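Quem somos

A Prason nasceu de uma irritação. Apolline Texier tinha comprado, para a cantina da escola onde trabalhava, uma caixa de pratos que se diziam inquebráveis, laváveis de qualquer maneira e próprios para todas as idades. Ao fim de um mês de refeitório, as bordas estavam baças e os desenhos do fundo já mal se viam. A reclamação foi respondida com um folheto. No folheto vinham os mesmos três adjetivos.

Hoje ensinamos a tratar da loiça de todos os dias, sobretudo a que passa por mãos pequenas: pratos, tigelas, tabuleiros, copos. Damos formação a cantinas, creches e casas de família, e publicamos fichas de cuidados que qualquer pessoa pode imprimir e colar por cima do lava-loiça. Não vendemos detergentes nem aceitamos que os fabricantes nos paguem as fichas. Já nos propuseram isso mais do que uma vez, sempre com muita simpatia.

A nossa sala de trabalho fica nas antigas instalações da Brandão, uma oficina de encadernação que fechou e nos deixou as prateleiras e um soalho que range. Tem 60 metros quadrados. Quem nos visita à espera de um laboratório costuma ficar desiludido, porque o que encontra são mesas, água, esponjas e loiça por lavar. Preferimos assim. Temos pouca confiança em resultados obtidos em condições que nenhuma cozinha reproduz.

O curso de base dura 17 horas. A primeira parte é quase toda passada a desaprender. Muita gente chega convencida de que mais espuma quer dizer mais limpeza, que o lado áspero da esponja serve para tudo e que um prato com boneco se esfrega com mais força em cima do boneco. Pedimos que lavem como lavam em casa, sem correções, e só depois conversamos. É uma conversa por vezes desconfortável.
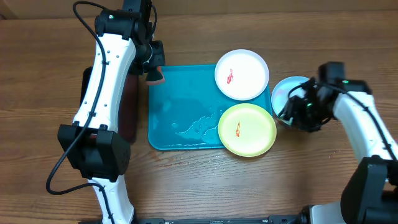 Na segunda parte entram os hábitos que custam mais a ganhar. Lavar sobre um tabuleiro, por exemplo, para que a água não se espalhe pela mesa. Passar primeiro a borda e só depois o fundo. Virar o prato, que é coisa que pouca gente faz, e olhar para a base, onde a gordura fica agarrada. Trocar a esponja antes de ela cheirar mal, e desconfiar das que prometem nunca cheirar. Quanto às tigelas, insistimos na curva junto ao fundo, que engana bastante à vista e muito menos ao dedo.

Perguntam-nos com frequência qual é o método Prason. Não temos um. Houve uma altura, confessamos, em que um consultor nos quis convencer a registar um nome e a desenhar um diploma dourado. Ficámos com o diploma, a preto e branco, e dispensámos o resto. Entregamo-lo a quem assiste ao curso até ao fim e ele certifica isso mesmo: que a pessoa assistiu ao curso até ao fim.

Trabalhamos com duas casas com as quais nem sempre concordamos. A Velitz trata do transporte e da recolha da loiça que as cantinas nos confiam, e acha que somos lentos. A Stiredeo imprime as fichas e acha que têm texto a mais. Nesta última questão talvez tenham razão: a ficha dos tabuleiros foi reduzida de quatro páginas para 2 e ainda não recebemos queixas.

A versão atual das fichas é de 20/03/2019. Revemo-las quando temos alguma coisa nova a dizer, o que acontece menos vezes do que seria conveniente para o nosso boletim. Se encontrar um conselho que não funciona na sua cozinha, escreva-nos a contar que loiça usa, como a lava e há quanto tempo. Mensagens a dizer apenas que o produto tal é maravilhoso serão lidas, mas com alguma reserva.

As inscrições para o curso de base fazem-se por correio eletrónico ou ao balcão. Aceitamos grupos de escolas e de empresas, desde que tragam a sua própria loiça, usada e de preferência difícil. Aventais há cá. O estacionamento à porta é mau e não prevemos que melhore.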